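Dicas da oficina e da cozinha: o que já dá para deixar com a máquina

Atualizado em 02/01/2024

A pergunta chega sempre que escrevo sobre arrumação: vale a pena esperar por um robô que faça isto? Depende da tarefa. Aspirar um chão livre, sim, há anos. Cortar a relva num terreno plano, também. Tirar coisas misturadas de uma caixa e pôr cada uma no seu lugar ainda é trabalho para as mãos, pelo menos em casa.

Chão
O aspirador automático rende se o chão estiver preparado. Levante os cabos, dobre as franjas do tapete para baixo e tire as meias de debaixo da cama. Demoro 6 minutos a preparar a sala e a máquina faz o resto enquanto trato do almoço. Esvazie o depósito depois de cada volta e corte os cabelos enrolados na escova com uma tesoura pequena, de pontas redondas.

Louça
A máquina lava, mas quem carrega e descarrega somos nós. Ponha os talheres misturados no cesto, com os cabos para baixo, exceto as facas. As colheres todas juntas encaixam umas nas outras e saem sujas. O Urs Imhof, que tem uma cantina pequena, separa os garfos logo ao levantar as mesas e diz que poupa tempo no fim do turno – em casa não notei diferença.

Parafusos e peças pequenas
Na oficina, a Sunita Pettigrew usa um alimentador vibratório para parafusos de uma só medida. Funciona bem. Com três medidas no mesmo prato encrava, e ela volta a separar à mão sobre um pano claro. Para quem tem só uma bancada, um íman dentro de um saco de plástico faz quase o mesmo: passa-se por cima, vira-se o saco do avesso e as peças ficam lá dentro.

Roupa
Dobrar continua à mão. As tábuas de dobrar ajudam nas camisolas e atrapalham em tudo o resto. Os lençóis de elástico, enrolo-os e meto-os na própria fronha.
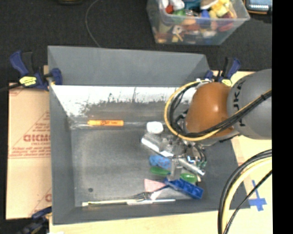
A caixa da tralha é onde as máquinas ainda me parecem mais longe de nos substituir, e convém arrumá-la a pensar no que é difícil de agarrar. Comece pelo que está solto. Um marcador deitado sozinho junto à parede do fundo, como o cor de laranja, pega-se sem mexer em mais nada, com dedos ou com pinça de metal. Deixe para depois o que está encostado ou por cima de outra coisa: as hastes finas, os utensílios de dentes estreitos, tudo o que é transparente e brilha com a luz. Um tabuleiro com divisórias, como o azul, sai da caixa logo que se possa e passa a servir para as miudezas. Se a caixa escorrega na bancada, prenda-a com grampos nas paredes, que assim ficam as duas mãos livres. Faço esta limpeza em março, e o que não usei desde a anterior vai para dar.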